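2022年6月1日 作業ノート(遠隔操作デモ収集、マグカップ課題)

昨日の続き。朝いちでリーダー側アームの第4関節をもう一回ゼロ合わせしてから始めた。Vigneshが昨夜のうちにチャットで「手首がちょっとだけ右に寝てる気がする」と書いてくれていて、見たら確かに寝ていた(ありがとう!)。ソフト側のオフセットで逃げてもよかったんだけど、前にそれをやって三日後に自分で忘れて大変なことになったので、今回はちゃんとネジを緩めて機械的に合わせ直し。ずれは2度。たった2度でも指先まで行くとけっこう気持ち悪い。

今日やりたかったのは、マグの取っ手をつまんで持ち上げて、トレイに置くところまでの手動デモ。リーダーアームを人が握って動かし、向こうの腕がそれについてくる、いつものやり方。手を直接持って教えるほう(ダイレクトティーチ)も先週試したけど、どうしても自分の腕が手首カメラに写り込むし、重力補償がまだ甘くて、持ち上げる瞬間に人間のほうが力んでしまう。あれはあれで力の感覚が分かって楽しいから、補償が直ったらまたやりたい。

課題名は社内の登録だとDrokport-mugのまま。Lavanyaは「名前変えようよ、もうDrokportの棚じゃないし」と言っているけど、変えるとログの検索が面倒なので当面そのまま。変えるなら3月以前の分もまとめて、だそうです。それは私がやるのか……。

午前は感触をつかむだけのつもりで、記録ボタンを押さずにしばらく遊んだ。取っ手が手前を向いていると楽だろうと思っていたら、これがそう単純でもない。指を上から縦に入れて取っ手を左右から挟むのは簡単なんだけど、カップ同士が近いので、開いた指の外側が隣の取っ手に触りそうになる。開き幅を最初から絞っておけばいい話なのに、操作している最中はつい全開にしてしまう。人間の癖ってすごい。トリガーを半分だけ握ったまま近づく、というのを意識してやるとだいぶましになった。Aymanにも握ってもらったら最初から半開きで入っていって、聞いたら「ゲームのコントローラだと思ってる」とのこと。なるほどなあ。
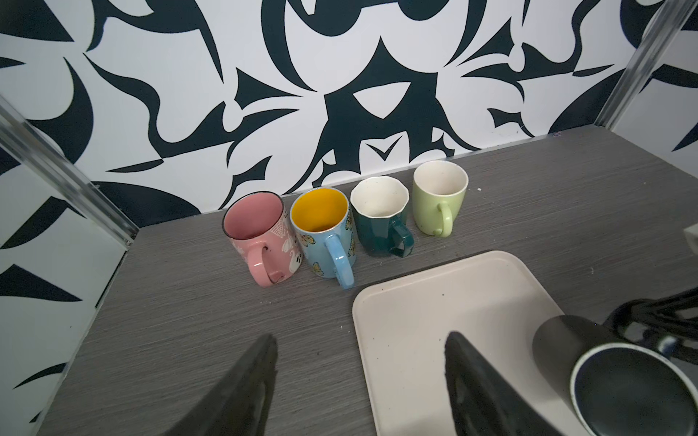
で、並び順の話。毎回同じ順番で取っていくと、あとで学習したときに「左から取る」だけを覚えてしまう心配がある(前回のスプーンで一度やられている)。だから取る順番は操作者の気分に任せず、紙に書いた乱数表を横に貼って、それに従うことにした。ピンク、水色、濃い緑、黄緑と色で呼べるので声かけはとても楽。「次、水色!」「はい水色!」みたいな感じで、はたから見ると何の競技か分からないと思う。

意外に気をつかうのが濃い緑のやつ。取っ手が角ばっているので、指の当たる角度がちょっと違うだけで感触が変わる。黄緑の丸い取っ手は多少ずれて入っても収まってくれるのに、濃い緑は入る前にきちんと向きをそろえたくなる。それで私はどうしても直前で一拍止まる。この「止まり」がデータにそのまま入るのが悩ましくて、止まっているあいだの行動はほぼゼロだから、学習した側が取っ手の前でじーっと固まる原因になる。Aarneに相談したら「止まってる区間は後処理で間引けばいい」派、Subbaraoは「操作者が練習して止まらなくなるまで録るな」派で、昼ごはんのあいだずっとこの話をしていた。私は気持ちとしてはSubbarao側、締め切りとしてはAarne側です。

結局、折衷案。速度がしきい値以下の区間にはフラグだけ立てて生データは残す。間引くかどうかは学習時に選べるようにする。フラグ付けのスクリプトは夕方に書いた(tools/の下のmark_idle.py、まだ雑なので使う人は声をかけてください)。グリッパが閉じていく途中は腕が動いていなくても止まり扱いにしない、という条件を入れ忘れていて、最初はつかむところが全部フラグまみれになった。直した。

午後の本番。セッションは5本、操作者は私とAymanで交代した。一本が長いと後半が目に見えて雑になるので、一本ごとに必ず席を立つこと。これはノートに書いておかないと自分が守らない。録れたエピソードは全部で269。うち18は捨てる予定。捨てる理由は下に書いておく。

・リーダー側の通信が一瞬切れて、フォロワーが遅れて追いついたもの。見た目はきれいにつかめていても、指令と実際の姿勢がずれているので使わない。
・私がしゃべりながらやって、トレイの上で置き直したもの。置き直しそのものは回復動作として欲しいんだけど、今回のは迷っているだけで手本になっていない。
・開始姿勢に戻さずに録り始めたもの。完全に私のミス。スタートの音が鳴ってから戻している。

隣のカップに触ってしまったエピソードは、倒していなければ残すことにした。ただ、触ったことは分かるようにタグを付ける。タグ名はtouch_neighborで統一。Lavanyaの古いスクリプトだとnbr_contactになっているので、読み込むときは両方見てください。

映像まわりのメモ。手首カメラだと、グリッパを下げていくにつれて手前の指がだいぶ大きく写る。取っ手と指が重なる瞬間の画がいちばん大事なのに、そこがいちばん見づらい。今日はカメラの取り付け角は触らなかった。途中で変えると前半と後半で別のデータになってしまうから、変えるなら次の回の頭から。背景の白黒の曲線模様については、Vigneshが「操作してると目がチカチカする」と言っていた。私はもう慣れてしまって何とも思わないけど、モニタ越しに長くやる人はつらいかもしれない。モニタの明るさを少し落としたら楽になったそう。

あと、遅延。リーダーを動かしてから向こうの腕が動くまでの間が、午前より午後のほうが気になった。測っていないので気のせいの可能性も大いにある。Aymanは「同じ」と言っている。Bhatのほうの記録サーバに同時に書きに行っていたのが怪しいと思っていて、明日はローカルに書いて、終わってからまとめて送る形で比べてみる。これで変わらなかったら私の疲れのせいということで。

グリップ力の設定は今日は全部同じ値で通した。つかんでからの持ち上げで、たまにカップがくるっと手前に傾くことがあって、これは力の問題というより、取っ手のどの高さを挟んでいるかの問題だと思う。上のほうを挟めば傾きにくい。でも上のほうを狙うと今度は指先が縁に近くて怖い。Aymanはこわがらずに上を行くので、二人のデータを並べると高さの分布がはっきり分かれそう。混ぜて学習していいのか、操作者IDを条件に入れるのか、ここは相談したいところ。Aarneは混ぜろと言いそう。

置くほうは思ったより素直だった。トレイは縁が立ち上がっているので、低い軌道で横から入ると底が引っかかる。いったん高めに上げて、真上から下ろす。これを二人とも徹底したら、後半は置く動作についてはほとんど言うことがなくなった。開いてすぐ真上に抜くこと。横に抜くと取っ手を引きずる。分かっていても急ぐと横に抜く!

Lirnovの人たちに見せるデモ用に一本きれいなのを選んでおいてと頼まれているので、第4セッションのうち、Aymanがやった黄緑のを候補にした。動きに迷いがなくて、見ていて気持ちがいい。悔しいので明日もう一回私も挑戦する。

次にやること
・遅延をちゃんと測る(リーダー指令とフォロワー応答の時刻の差をログに出す)
・記録をローカル書き込みにして比較
・mark_idle.pyのしきい値を見直す。今の値だとゆっくり下ろす動作まで拾っている
・取っ手の向きを変えた配置を録る。横向き、奥向きも。奥向きは今の指で入るのかかなり怪しいので、先に記録なしで試す
・乱数表を紙からやめる(Subbaraoが画面に出すやつを作ってくれるらしい)
・リーダーアームの握りのテープ巻き直し。ぺたぺたする

Tromardの腕でも同じ課題を録りたいという話が出ているけど、指の形が違うので、つまみ方から考え直しになると思う。Vigneshがまず一度握ってみて、感想をここに追記してくれることになっている。よろしくです。

追記:退勤前にデータの容量を見たら、思ったより空きが減っていた。手首カメラの映像を無圧縮のまま置いていたのが原因。今夜のうちに変換をかけておくので、朝まで記録用PCの電源は切らないでください。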